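Cleaning out an old desktop on the workbench, and what to do about the processor

I put this chore off for longer than I care to admit, and then one evening in October I cleared off the bench, laid down an old bath towel and got it done in 40 minutes. An aging tower will reward you for a bit of attention, and the middle of it - the processor and its socket - is the part people get nervous about, so I'll linger there.

Shut down, unplug the cord, hold the power button in for a few seconds, and touch bare metal on the case before you reach for anything else. Lay the tower on its side. I keep a 12-cup muffin tin beside me for screws (one cup per job, bless it), and a soft paintbrush for the dust in the fan blades. Hold the blades still while you brush!

The cooler comes off next. Loosen its screws a little at a time, going corner to corner, and if it won't budge, twist it gently back and forth. Wipe the old paste off the metal lid with a coffee filter and a dab of rubbing alcohol.

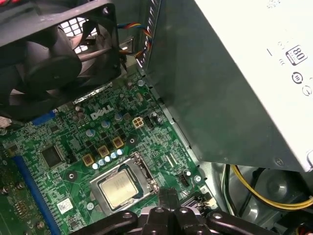

Processor in its socket with the cooler off, case fan at top left.

Now for the lever. Press it down, ease it out sideways and let it come up slowly, keeping your thumb on it the whole way, and then swing the metal plate up. Lift the processor by its edges, straight up, no tilting, and have a clean spot ready to put it down. Please don't poke around in the empty socket with a brush or a cotton swab, however dusty you think it looks. Going back in, match the little corner mark and the notches, and let the chip settle under its own weight.

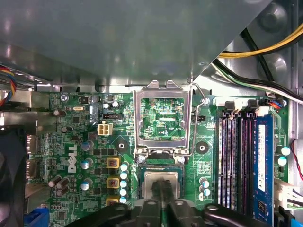 Trnka wrote in to say that the lever always felt alarmingly stiff on the way back down, and that a fair bit of pressure is normal as long as the chip is sitting flat first. I'd second that - if it's rocking at all, lift it out and start over.

For fresh paste, a dot the size of a pea is plenty.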